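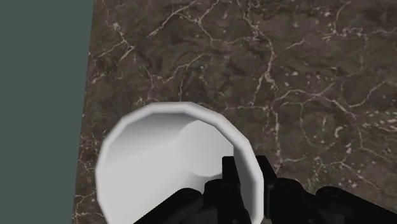 How to Make a Pinch Pot with Feet

A pinch pot is a good first piece if you've never worked with clay, and adding feet gives you practice at joining two parts so they stay joined. You need no wheel. Plan on one evening to build it and a short session the next day to clean it up.

What you need

A ball of stoneware clay that fits comfortably in both hands
A needle tool or an old fork
A small sponge and a bowl of water
A wooden rib, or a piece cut from an old plastic card
A soft brush
A sheet of thin plastic, such as a dry cleaning bag
A board to work on, covered with canvas or newspaper

I use a mid-range stoneware with a little fine grog in it. Smooth porcelain is harder to pinch and cracks more at the rim. If your clay came out of the bag stiff, wrap it in a damp towel overnight before you start.

Step 1: Wedge and shape the ball

Push and fold the clay on the board until it feels even all the way through. Cut it in half with a wire and look for air pockets. If you see any, slap the halves together and wedge again. Then pat it into a ball, turning it as you go.

Step 2: Open the ball

Hold the ball in one hand and press the thumb of the other hand into the center. Stop when the floor is as thick as your little finger. Most beginners go too deep here. If you push through the bottom, ball it up and start over, as a patch will usually show after firing.

Step 3: Pinch the walls

Start at the bottom, with your thumb inside and your fingers outside. Pinch gently, turn the pot a little, and pinch again. Work around in a spiral toward the rim. Leave the rim thicker than the rest until the end.

The wall will want to flare out like a bowl. To bring it back in, cup both hands around the outside and squeeze lightly toward the center. Small cracks at the rim can be smoothed with a damp finger. Don't use much water. Wet clay gets soft and the pot will slump.
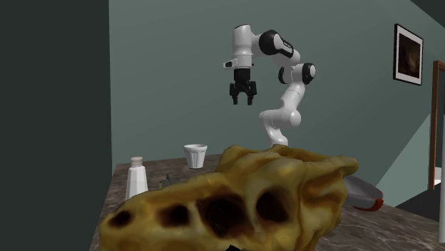
Step 4: Let it firm up

Turn the pot upside down on its rim and cover it loosely with plastic. You want it soft leather hard, so that it holds its shape when you lift it but still takes a fingerprint if you press. In my studio this takes 2 hours in winter and less in September, when the windows are open.

Step 5: Make and attach the feet

Roll three small balls from the same clay and flatten one side of each. Let them sit next to the pot while it firms up so that everything is at the same stage when you join it.

Set the feet on the bottom of the upside-down pot, spaced evenly, and trace lightly around each one. Scratch the traced areas and the flat side of each foot with the needle tool. Brush on slip, press the foot down and wiggle it until it grabs. Run a thin coil of clay around the joint and blend it in with the rib.

Flip the pot over and set it on the board. If it rocks, press down gently over the high foot until it sits level. 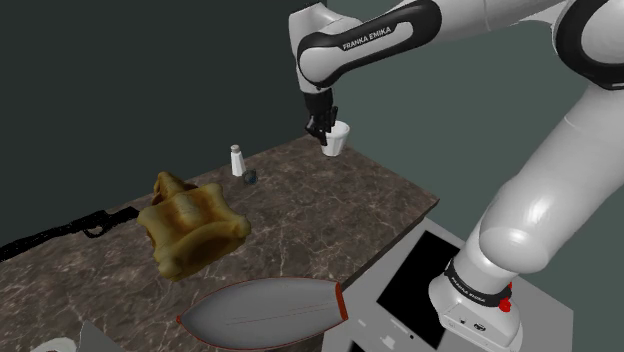 Step 6: Dry slowly

Cover the pot with plastic for the first night. The next day, wipe down any rough spots with a barely damp sponge and tidy the rim. Then leave it loosely covered until it no longer feels cool against your cheek. Feet dry faster than the floor of the pot, and rushing this step is the usual cause of cracks at the joint. My friend Adaeze Tamuno wraps a strip of damp paper towel around each foot for the first day, and she loses fewer than I do.

Step 7: Fire and glaze

Bisque fire as you normally would for your clay. When you glaze, wax the bottoms of the feet first and wipe off any drips. Check that the glaze matches the firing range printed on the clay bag.

Posted by Niloufar Esfahani, Mar 4, 2020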